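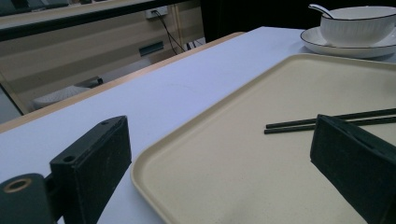
Bundgate Serving Tray, Large
Item no. 373
Color: beige

The Bundgate is a plain rectangular serving tray for cafeterias, break rooms and home kitchens. It has rounded corners and a raised rim, so cups and bowls stay on the tray when it is carried. The surface is flat and faintly speckled. It is made by Rilitz and sold through our shop in Flerkville and by mail order.

Details
Material: plastic
Shape: rectangular, rounded corners
Finish: satin
Stacking: yes, up to 30 high
Dishwasher: yes, top or bottom rack
Microwave: no
Oven: no
Pack sizes: single, pack of 8, case of 30

Using the tray
The Bundgate is sized for one full meal: a dinner plate, a side bowl, a glass and flatware. Some customers use it for two people at breakfast. It also works as a drip tray under potted herbs or as a drawer liner for spice jars, although we sell smaller trays that are a better fit for most drawers.

Loaded trays should be carried with both hands. Put the heaviest item in the middle and the glass close to your body. Do not set pans straight from the stove on the tray. A hot pan will mark the plastic and the mark will not come out. Use a trivet.

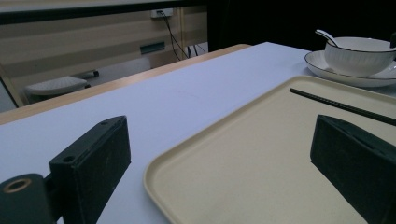
Bundgate tray in beige, with a black chopstick.

Cleaning
Wash in warm water with dish soap, or in the dishwasher on a normal cycle. Tomato sauce, curry and beet juice can leave a tint if they sit overnight. A paste of baking soda and water takes most of it off. Leave the paste on for 30 minutes, rinse, and repeat if needed. Steel wool and scouring powder will dull the finish.

Dry the trays before stacking. Wet trays stick together, and pulling them apart by the rim is the most common way they get chipped.

Ordering
Single trays ship in a flat mailer. Packs of 8 and cases of 30 ship in a carton with paper between the trays. Orders placed before noon go out the same day. We keep beige in stock all year. Gray and dark blue are made to order with a minimum of 500, and the lead time is longer in May, when schools place their orders for the fall.

The older Delacroix tray has been discontinued. The two do not stack together – the Delacroix rim is narrower and the corners are tighter – so if you are replacing part of a set, plan to store them in separate piles. We still have a small number of Delacroix trays in beige. Call the shop to check before you order.

Returns
Unused trays can be returned within 30 days. Keep the carton for case orders. If a tray arrives cracked or bent, send a photo with your order number and we will replace it. You do not need to send the broken one back.

Customer comments
"We bought two cases for the lunchroom and they have held up fine. The rim is high enough to catch a spilled soup. I would have liked a nonslip surface." – Soledad Pennington

"Good size, but measure your cabinet first. Mine have to stand on edge next to the cutting boards." – Shoshana Castellanos

Related items
Rilitz tray rack, eight slots
Rilitz nonslip tray liner
Bundgate Serving Tray, Small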